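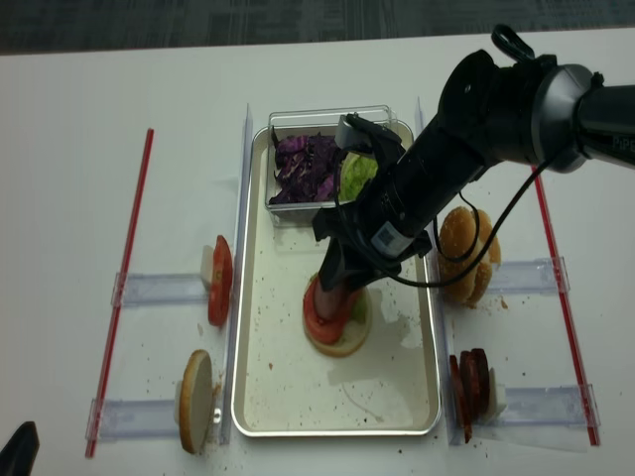

I have spent most of the spring trying to get a hamburger bun that does not shed. Shedding is a separate problem from staleness, although the two get lumped together in most recipes. A stale bun is firm all the way through, and a shedding bun can be soft in the middle while its crust breaks into flakes whenever it is handled. Small brown crumbs scattered over a white tray floor are mostly crust, going by color, and a pale surface is a good place to look for them. I now cut every test bun over something white. On my oak board I was missing half the evidence.

The base formula is 600 g of bread flour and 479 g of whole milk, with part of each cooked into a paste first. The milk figure looks odd because I started from a rounder number and kept correcting it as the paste lost water on the stove. Weigh the pan before and after, and add the difference back as cold milk. Skip that step and the dough changes from batch to batch for no visible reason. Milk is not all water, so the real hydration is a good deal lower than the ratio suggests, and the dough can be shaped by hand without much bench flour.

Bench flour was the first thing I looked at. Loose flour rolled into the skin of the dough bakes into a dry outer layer that comes off as dust. Switching to a thin film of oil on the counter got rid of the dust. The flakes stayed.

The second thing was the wash. I had been using whole egg, which gives a shiny brown shell, and the shell is brittle once it cools. Milk alone gives a duller finish and a crust that bends. Egg thinned with milk falls somewhere between them. I settled on milk before the oven and melted butter after it. The buns are less photogenic. Seeds do not stick as well either, so I press them in by hand before the last rise.

Flour mattered less than I expected. I had been using the Drukow white, and Afiq Jugah brought me a bag of the Nwachukwu because he was convinced the protein was the problem. The Nwachukwu absorbs more and needs a longer mix. Side by side, baked on the same tray, I could not tell the crusts apart. The Drukow is cheaper and the shop near me carries it, so that is what I buy.

The oven mattered more. My Wanel runs hot at the back and has a fan that cannot be turned off. Moving air dries the surface before the inside has finished rising, and the crust ends up thick. Since February I have been baking with a second tray inverted over the first for the early part of the bake, then uncovering it for color. The covered buns are taller and noticeably thinner-skinned. Rotating the tray when the cover comes off takes care of the hot spot.

Cooling is where I had been undoing the rest of the work. A bun left on an open rack overnight has a dry crust by morning. A bun bagged while hot gets a wet, wrinkled one that sticks to the bag. I let them cool until the bottoms feel neutral to the back of the hand, then put them in a lidded box with a folded towel under them. Moisture from the center moves outward in the box and softens the crust. They are best the next day, and still good on the day after that.

Toasting brings some of the shedding back, especially if the bun is toasted on both sides. I toast the cut face only, in a dry pan, with light pressure. Ezequiel Aguirre butters his before toasting and says the crumb holds together better. I have tried it twice and agree about the crumb, but the sauce slides off.

Still open: whether a little potato starch would let me drop the butter, and whether the paste is needed at all if the buns are going to be eaten the same day. I also want to try the Drellska rye at a low percentage. The last time I used it the dough turned to glue, but that was a different recipe and I was in a hurry.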